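4.2 Local allegations and the decision to stay on

We turn now to what councillors in Plimedell did once a claim against one of them had reached the regional press. Of the 27 members we spoke to, most told us — often at some length, and with a good deal of kindness towards one another — that they had first heard of the matter from a reporter. Very few had been told by their own group leader. Rawat and Pathak found much the same in Srour, where three members stood down before any inquiry had opened, and we are grateful to them for sharing their notes with us.
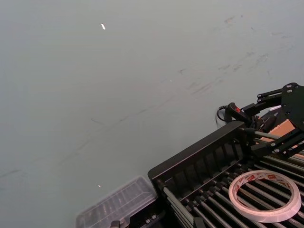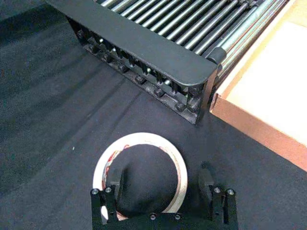 Figure 3. Two views, each showing a black rack on a work surface.

It would be easy to read this silence as party discipline, and in our earlier work we rather leaned that way. Having sat with the interviews a while longer, we now think it has more to do with plain awkwardness. People did not know whom to ring. One member, who had served for 20 years, said she had drafted a letter to her colleague in March and kept it in a drawer until the story had passed.

The postal survey (600 forms sent out) gives some support to this reading, though we would not wish to push it too far. Voters seemed far less troubled by the claim itself than by how long it took anyone to speak about it, a point we come back to in Section 5.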